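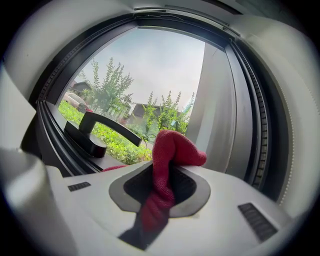 October, 7:40 a.m.

Carried on with the hide glue and casein tests for the chair repairs. Room was 61 F when I came in and I left the heater off until the pot was up to temperature, so the first joints went together colder than I'd like. Marked those with a C on the end grain.

**Glue**

Greva granules, the older bag. Soaked overnight in cold water, by weight, 1 part glue to 1.8 water. It had swelled evenly this time, no hard bits at the bottom. Held the pot at 140 to 145. The old thermostat overshoots when the lid is off, so keep the lid on and trust the probe, not the dial. The mix ran off the brush in a thin string and then started to break into drops, a little thinner than the last batch. Added nothing.

The Baltex casein is from the sample tin. Mixed it per the label, let it stand 20 minutes, stirred again. It goes thick, then loosens on the second stir. The first time I did this I added water at the thick stage and ruined it, so whoever does the next mix, wait it out. It smells like a barn.

**Joints**

Cut 8 test joints in beech, round tenon into a drilled mortise, same as the stretchers on the dining set. Half got hide glue and half got casein. Tenons turned to a snug push fit. One hide glue joint was loose enough to rattle dry. I glued it anyway to see how bad it would be, and it's marked L.

Hide glue joints grabbed before I had the fourth one seated. Had to tap it home with the mallet and it stopped a hair short of the shoulder. Warming the parts on the radiator shelf would fix that. Casein gave plenty of time, but the squeeze-out left a brown stain on the beech where I was slow with the rag. Won't matter inside a mortise. It would matter on oak.

All of them are in the rack with the band clamps. Leave them alone until tomorrow afternoon.

**Pull tests from the last batch**

Used the Hellwig scale and the lever. Best hide glue joint let go at 1,695 newtons, and it was the wood that went, a long split up from the mortise. The worst one slid out clean with shiny glue on the tenon, so it was starved or had skinned over before it went in. I think skinned over. That was the one where I stopped to answer the door.

Casein came in lower but closer together. Not enough joints to say more than that. The lever pivot is wearing and the pin needs replacing before we trust any small differences. I wrote the size on the masking tape on the vise.

**Chairs**

Two of the dining chairs are apart. Old glue on the tenons softened with warm water and a scraper, so it's hide glue all the way through, and I'd like to put them back together with the same. The other four are tight enough to leave. Somebody has driven a finish nail through one back stretcher. Haven't found a way in to pull it without chewing up the leg. Might drill around it with a thin tube and plug the hole.

The Vimeo clip on steaming out broken tenons is bookmarked on the shop computer. The useful part is near the end.

**To do**

- New pivot pin for the lever
- Warm the parts before the next hide glue run
- Order beech dowel stock
- Throw out the leftover casein, it won't keep
- Check the C joints first when the clamps come off

Pot off and rinsed at 11:15.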